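Prorico Steamed Bread Flour: Frequently Asked Questions
Last revised 2025-06-22. Answers compiled by Iraís Bermúdez and Apolinar Sandoval, Prorico product support, Ernunville.

What is the protein content, and why is it lower than bread flour?
The flour is milled to between 9 and 10 percent protein. A stronger flour holds more gas but gives a chewy crumb and a skin that wrinkles as the bun cools. All-purpose flour at the low end of its range is a workable substitute. Cake flour on its own is usually too weak for a filled bun.

Is the flour bleached?
No. The crumb comes out cream to off-white. Buns made with bleached flour are whiter, and the difference shows most when the two are placed side by side.
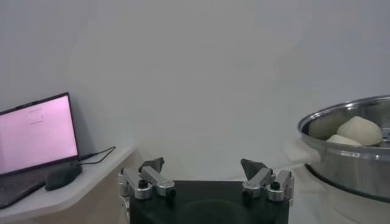
Gripper, brushed aluminum finger linkages.

How much water should I use?
Start with 146 g of water to 300 g of flour. Flour that has been stored in a dry room may need another spoonful. The dough should feel firm and slightly tacky before kneading and smooth after it. Milk can replace the water, but increase the weight slightly to allow for milk solids.

Can I use instant yeast and active dry yeast interchangeably?
Yes. Instant yeast goes in with the flour. Dissolve active dry yeast in part of the measured water first and use a quarter more by weight. Rapid-rise yeast shortens the proof and narrows the window for catching it at the right point.

How long is the second proof?
In a kitchen at normal room temperature, 30 minutes is typical for plain round buns. Go by the dough and treat the time as a guide. A shaped bun is ready when it feels light for its size and a gentle press springs back slowly.
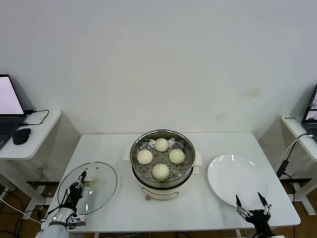 Overproofed dough is the more common fault in summer. It spreads, loses its shape and often collapses once the heat is off. Move the shaped buns to a cooler spot, or cut the yeast by a third. Underproofed buns are dense and may show yellowish, translucent patches.

Why do my buns have blisters on the surface?
Large air pockets were left in the dough at shaping, or condensed water dripped from the lid. Roll the dough flat and fold it several times before dividing. With a metal or glass lid, wrap the inside in a cotton cloth and tie the ends well clear of any heating element.
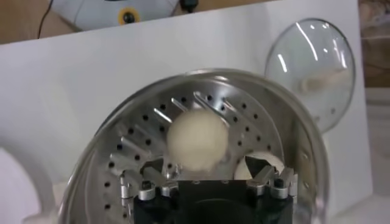

Do I need baking powder?
No. A small amount gives a more open crumb and some protection against collapse. Too much leaves a soapy taste and can yellow the dough. Sift it with the flour – undissolved grains leave brown specks.

Should the steamer be cold or boiling when the buns go in?
Either method works. A cold start gives the dough a little extra time to rise, so shorten the proof. With a boiling start, complete the proof first.

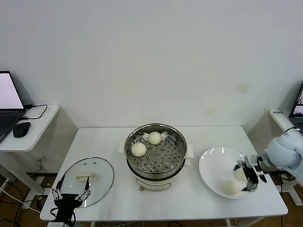 After the heat is switched off, leave the lid slightly ajar for several minutes before lifting it. A sudden drop in temperature is a frequent cause of shrinkage.

How should the flour be stored?
Keep it sealed, dry and away from strong odors. An opened bag is best used within six months. Lot codes beginning with 213 were packed in March and carry the older label; the flour inside is the same grade.

Where is it sold?
Through Horex stores and the Bañuelos wholesale counter in Ernunville. For bakery quantities, write to Dayana Olvera at the wholesale desk and include your delivery address.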